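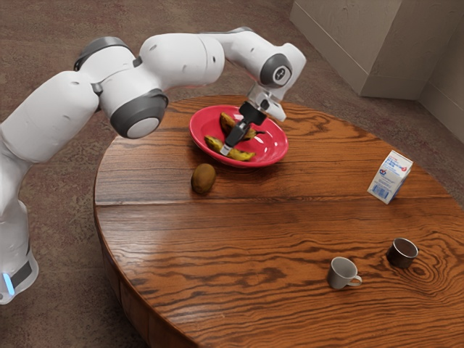 Slide 1: The fault we called a success

Speaker: Tarmo Vanags, Tadencombe

Start with the claim. Orodex ran 1,738 simulated trials of table clearing and the log marked nearly all of them as passed. Pause. Ask who believes it.

Point at the gripper in the bowl, between the two banana pieces. One finger sits lower than the other parts. The arm gets this close to soft fruit all the time, and the log has no column for how hard it presses.

Slide 2: What went wrong

When we moved to the real arm in April it squashed fruit in 17 of the first 21 runs. Then it pushed down on the rim of a bowl and kept pushing until the emergency stop was hit. No injuries. One cracked bowl, one bent fingertip.

The cause was dull. The force limit was set in one file and ignored by another. The simulator never complained, as its fruit does not bruise.

Slide 3: What I don't accept

Pacheco's report calls this "a transfer gap". I would call it a missing check — the limit was never tested at all, on screen or off it.

Skenura has offered us a better fruit model. Fine, but I'd want the stop tested first.

Slide 4: What we do now

Limit read back from the arm before every run. Hands outside the line until it matches. Any press over the limit counts as a fail, even if the fruit ends up in the right place.

Leave 5 minutes for questions. If asked whether it is safe now: we have not shown that yet.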